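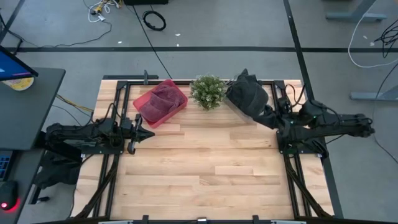

Selon un relecteur anonyme de la première version, nous aurions « passé plus de temps à apprendre aux humains à se servir du robot qu'à apprendre au robot à se servir de lui-même ». La remarque nous avait d'abord vexés. Elle a fini par donner son plan à cette section.

Figure 3. Poste de collecte à deux bras. Bac rouge à gauche, bac gris à droite, zone de dépose au centre du plateau.

4.2 Démonstration à distance et démonstration à la main

La tâche s'énonce en une ligne : saisir un article textile souple dans l'un des deux bacs, le déposer à plat au centre du plateau, recommencer. Elle figure dans le protocole Betstead sous l'étiquette « facile », attribuée, on le suppose, par quelqu'un qui dispose de ses deux mains. Un tissu foncé en tas n'offre ni arête stable ni point de prise évident, et deux saisies successives au même endroit donnent rarement le même résultat. Les articles à forme partiellement rigide, tels que les casquettes, ajoutent une difficulté : la visière se pince bien et la calotte se pince mal, si bien que les opérateurs découvrent la visière au bout de quelques essais et n'en démordent plus.

Nous comparons deux modes d'enseignement. Dans le premier, dit guidage manuel, l'opérateur compense le poids du bras et conduit directement la pince jusqu'à l'objet. Dans le second, dit téléopération, il agit sur une paire de bras maîtres dont les mouvements sont recopiés par l'interface Prasorari. Les trajectoires articulaires et l'ouverture des pinces sont enregistrées à 30 Hz dans les deux cas. Le guidage manuel a la réputation d'être plus naturel. Il l'est pour un bras. Pour deux, il suppose que l'opérateur se penche au-dessus du plateau, une main sur chaque poignet du robot, et qu'il ferme les pinces avec ce qui lui reste, c'est-à-dire une pédale. Trois opérateurs ont réclamé une chaise. L'un d'eux a réclamé un autre sujet de recherche.

Le corpus retenu comprend 508 démonstrations, fournies par 7 opérateurs. Nous avons écarté les essais au cours desquels un article quittait le plateau, ainsi que ceux où l'opérateur, exaspéré, rangeait l'objet lui-même avant la fin de l'enregistrement. Cette dernière catégorie n'était pas prévue dans notre grille d'annotation ; elle y occupe désormais une colonne.

Les deux modes ne produisent pas les mêmes gestes. En guidage manuel, les approches sont courtes et presque rectilignes, avec une fermeture de pince franche. En téléopération, l'opérateur s'arrête au-dessus du tas, corrige, redescend, corrige encore. Ces hésitations gonflent la durée des essais et nous avions d'abord pensé les supprimer par filtrage. La politique entraînée sur les données ainsi nettoyées fonçait dans le tissu avec une assurance remarquable et refermait la pince sur rien. Rétablies, les hésitations lui ont appris à se reprendre. Nous avons donc conservé les maladresses de nos collègues, qui l'ont pris comme un compliment.

La coordination des deux bras pose un problème d'un autre ordre. Rien dans la consigne n'oblige à les utiliser en même temps, et la plupart des opérateurs laissent l'un en attente pendant que l'autre travaille. Le bras inactif n'est pourtant pas immobile : la main qui le commande dérive, et le modèle apprend cette dérive avec le même sérieux que le reste. Lors des premiers essais autonomes, le bras gauche exécutait ainsi un lent balancement sans utilité identifiable, fidèle reproduction d'un tic de la main gauche. Nous masquons maintenant dans la fonction de coût les segments où un bras n'a pas de sous-but annoté. Le balancement a disparu, à la déception de plusieurs visiteurs.

L'entraînement suit la recette de Briltbridge sans modification d'architecture. Nous fixons le nombre d'itérations à 2000 pour l'adaptation finale, valeur au-delà de laquelle la perte de validation cesse de baisser et commence à nous mentir. La position des bacs et leur orientation varient d'un essai à l'autre, les bacs étant posés volontiers de travers ; une politique apprise sur des bacs bien alignés se révélait incapable de supporter le moindre angle, défaut déjà signalé par l'équipe du projet Teoh sur des boîtes rigides.

Reste la question du relecteur. La formation des opérateurs a bien demandé plus d'attention que prévu, surtout en téléopération, où les premières démonstrations sont inutilisables pour presque tout le monde. Nous les avons néanmoins archivées à part. La section 4.3 examine si elles peuvent servir d'exemples négatifs, ce dont les intéressés n'ont pas encore été informés.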